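Sidard data sync, September, 2:00 pm

Present: Chantelle Le Roux, Wolfram Lenz

- Demos so far: 831. 105 thrown out, bad tracking mostly. Wolfram to recheck before anyone deletes.
- Shower head set — want 200 more, vary the start height. Hose keeps swinging, pause before closing the fingers.
- Backdrop stays up thru end of month.
- Naming: use Ulteo folders, not the old ones. Chantelle will send the list.
- Training run waits for the new batch. Wolfram wants a seperate test set, agreed.

Next sync 2:00 again, same room. 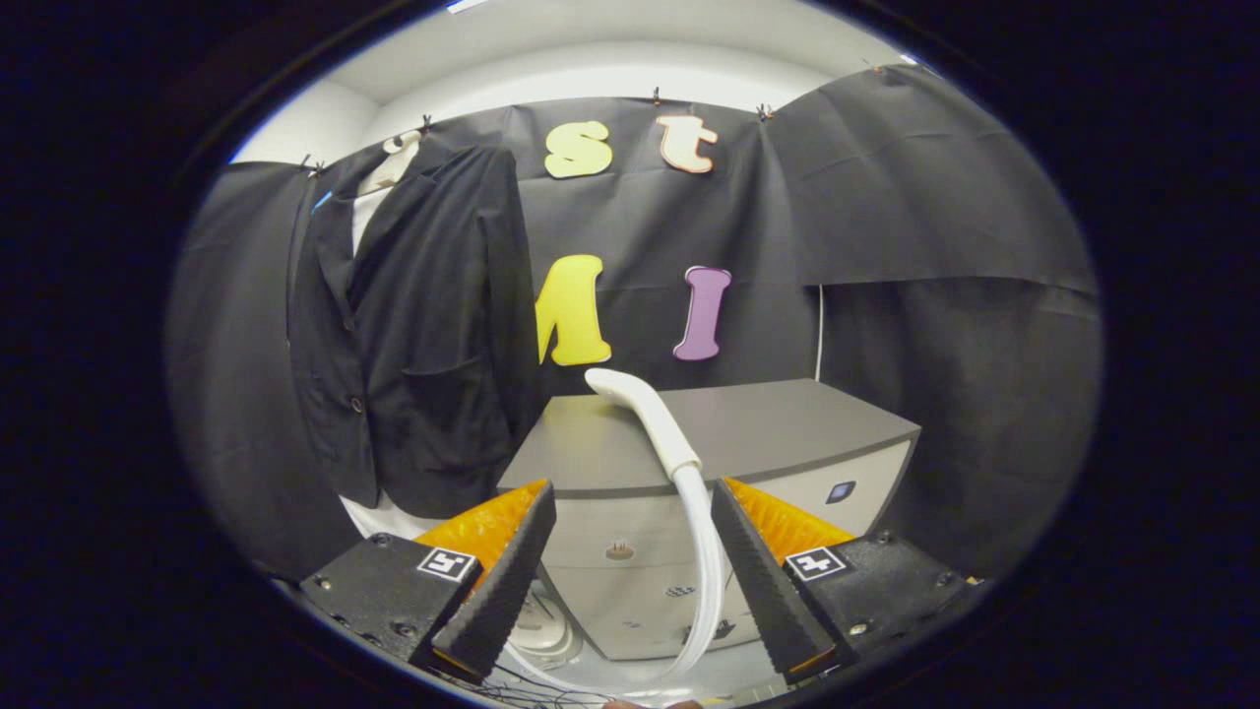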